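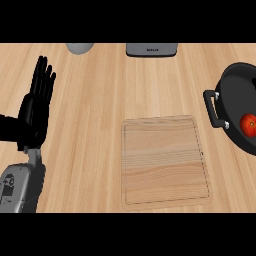

3.2 Equipment planning and budget

The purchasing decisions for the Getthorpe kitchen workcell were made in three rounds, and the order in which they were made had more effect on the final cost than any single price. This section sets out what was bought, what was put off, and how the simulated version of the cell was used to settle questions before an order was placed.

The arm and the hand were budgeted as separate lines. Our first plan treated them as one purchase, on the grounds that a bundled quote from Cletura was simpler to process. When the quote was broken down, the hand made up more of the total than the arm, and its warranty was shorter. We therefore asked for the two to be priced apart, which allowed the arm to be ordered in April and the hand to be held back until the task list was fixed.

The task list was worked out in simulation. Figure 3 shows the tabletop layout used at this stage, with a black multi-fingered hand on a grey forearm at the left, a wooden cutting board in front, and a pot at the right with a tomato inside it. The layout is deliberately plain. Its purpose was to check reach and clearance over the board and into the pot, and to find out which tasks needed fingers at all.

Figure 3. Simulated tabletop layout used for equipment planning.

Of the tasks we had listed, 75 per cent could be planned with a simple two-finger gripper. The rest, mainly those that involved taking round items out of a deep container, could not be planned reliably without a hand. This was enough to justify buying one hand, but not the pair in the original proposal. Dropping the second hand released the money for spare parts and for a longer service contract on the arm.

Spares deserve a line of their own in any budget of this kind. We set aside funds for four replacement fingertips and two cable sets. Following the method of Michalík, we priced these at the supplier's list price and ignored any discount, as discounts offered at the time of the first sale were not guaranteed later. Delivery and import charges were entered separately – an earlier project at our Cidport site had folded them into the hardware cost and then overspent.

Furniture and kitchen items were the smallest part of the budget and took a surprising amount of staff time. The real table had to match the height of the simulated one, and the first table delivered did not. Pots and boards were bought from ordinary shops, three of each, so that a damaged item could be swapped without measuring and modelling a new one.

Staff time for building and correcting the simulated models was not costed in the first plan. It was added in the second round, under software, and charged to the same account as the planning licences. Section 3.3 gives the full table of costs by round.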